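Folding tables: moving and setting up in the Pernside hall

Notes and pictures on the small folding tables used on the ground floor at Pernside. Text by Elsa Lehtinen, with corrections from Ibsa Gashaw. The storage rack and floor plan have their own gallery pages.

The tables are listed in the inventory as the Kemeys type. Each has a rectangular top on a folding frame. The hall owns 31 of them. Three are kept near the kitchen door for serving and are not to be moved to the upper floor.

Short moves inside the hall are done with the legs open. One carrier takes each end, hands at the edge of the top. The table is lifted clear before it is turned, as the parquet marks easily. Refinishing the east half cost 4000 last June, and the scratches that made it necessary ran in pairs, at leg spacing.

For moves through a doorway the table is folded first. The clear width at the kitchen door is not enough for an open frame to pass sideways.
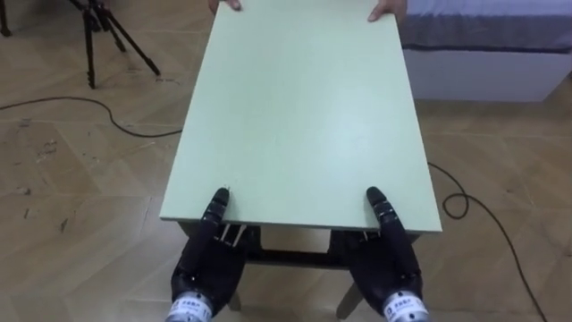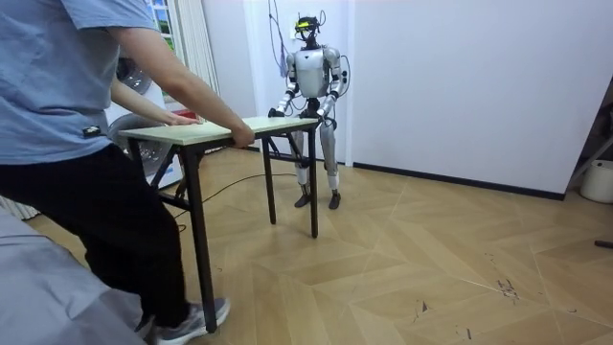

Hands at both ends of the table, first looking along the top, then from the side with the black legs and cross-braces in view.

Setting down: far legs and near legs should reach the floor together. If one pair lands first, the load goes into the braces, and the rivets on the older frames have worked loose this way. Chaltu Tilahun keeps replacement rivets in the drawer under the rack.

Spacing: 40 inches between rows for seated use. For the craft group, rows are pushed together along the long edges and the tops are checked for level by hand. A folded card under one foot is acceptable for an evening. Anything larger goes on the repair list.

Cleaning: damp cloth, mild soap, dry cloth. No solvent on the tops. Scuffs in the matte finish do not come out and are not reported as damage.

Next page: chairs and stacking heights.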